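Come drive our simulated robot arm and tell us which gripper you hate least

Posted 12 Mar 2021
Paid, remote, no experience needed

Hi! I run the gripper trials at Kusow, a small robotics shop that spends a frankly silly amount of its time picking things up and putting them down again. We're looking for people to join our next round of trials, and I'd love it if you were one of them. The whole thing happens in simulation, so you can do it from your kitchen table with a computer, a mouse and a decent internet connection.

Let me tell you what we're up to. We have one arm and two controllers we can't choose between. The first one, Vida, lets you move the fingertips directly: you push left, the fingertips go left, and the software works out what all the joints have to do to get there. The second one, Kirnico, has you set a target and a wrist angle first, and then it plans the whole move and goes. Half of our team swears by one and half by the other, and we've argued about it over enough lunches that I'd like some outside opinions before we argue about it over any more.

We're also comparing 2 sets of fingers for the gripper, a narrow pair and a wider pair with a bit more padding. So you'll get to try each controller with each set of fingers, and I'll be asking you the same questions every time (sorry in advance, it does get repetitive, but that's how I can line up the answers afterward).

The tasks are all household-ish. Something is lying on a piece of furniture and you have to get the gripper to it, close on it, lift it, and set it down where the instructions say. Sounds easy! Then you find out that a flat thing on a soft seat next to an armrest is a miserable thing to grab, especially when the arm itself is in your way and you're trying to work out whether your fingertips are over the object or in front of it. We pull the objects from a big mixed library, so one minute it's a book and the next it's an axe, and you never quite know what the sofa has in store for you.

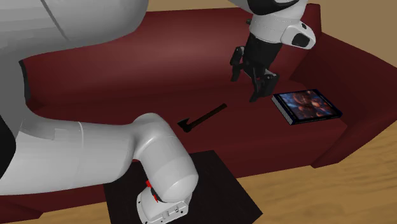 Each object asks for something different from you. With a long handle you mostly have to get the wrist turned to match it, and people tend to find that part quicker in Kirnico, at least in our own office. With a book you have to decide where on earth to grip it at all, and that's where I see folks drift back to Vida so they can nudge along an edge a little at a time. But we built both of these things, so of course we know their tricks. I want to see what happens with someone who has never touched either.

So who am I looking for? Pretty much anybody over 18 who can read instructions in English and use a mouse comfortably. We need 30 people. I would really like a mix: people who play a lot of video games and people who don't play any, people who drive a forklift or run a sewing machine for a living, retired people, students, you name it. Left-handed people, please do apply, we had hardly any last time and I got some very fair complaints about the key layout.

If you've worked on robot arms professionally, that's fine too, just say so on the form. I'll put you in a separate group so I can compare.

What you'll need on your end: a laptop or desktop (phones and tablets won't work, the controls need a keyboard), a regular mouse with a scroll wheel, and a current web browser. Trackpads are technically possible but you'll be cursing me by the second task. The simulator runs on our machines and streams to you, so your computer doesn't have to be anything fancy.

What you'll do: there's a practice session first, where you can swing the arm around as much as you like and nothing is recorded. Then come the real sessions, one for each combination of controller and fingers. You can spread them out over different days, and I'd recommend that, since your eyes get tired staring at one camera view. After each session there's a short questionnaire about how it felt, plus a big empty box for ranting. I read every word in the empty box. Some of our best fixes came out of it, including the button that brings the camera back to where it started.

What we record: the arm's movements, your key presses and mouse input, how long each try takes, and your answers. We don't record your face, your voice or anything else on your screen. Your name stays on the payment form and doesn't get attached to your results.

What you get: $100 once you've finished all the sessions. If you have to stop partway, we'll pay you for the sessions you completed, no hard feelings. There's also a chance of follow-up work. In May we're starting a longer project called Runside, where a few people will come back regularly to test new versions of whichever controller wins. That one is paid by the hour and I'll be picking from this group first. Being good at grabbing things isn't what I'm after for Runside, by the way. I want people who notice what's bugging them and can put it into words.

A few questions I've gotten already:

Can I break anything? Nope. Drive the arm straight into the sofa if you want to. Hit reset and keep going.

Do I have to succeed at the tasks? You don't. A missed grab is every bit as useful to me as a good one, and there's a skip button if you get truly stuck.

Can I do this with my roommate or my spouse? You can both sign up, but please do your sessions separately and don't coach each other until you're both done.

Will I get to see the results? Yes! I'll send everyone a plain write-up when we've gone through the data.

To apply, fill in the short form on our jobs page and tell me a little about yourself. In the comment box, write up to 400 words about a tool, gadget or appliance that drives you up the wall and what you'd change about it. I don't care about spelling or fancy writing, I just want to see how you think about the stuff you use. Mine would be a can opener, and I could go on for pages.

I'll get back to everybody who applies, whether you get a spot or not. Spots are filled as good applications come in, so if you're interested, go ahead and send yours over.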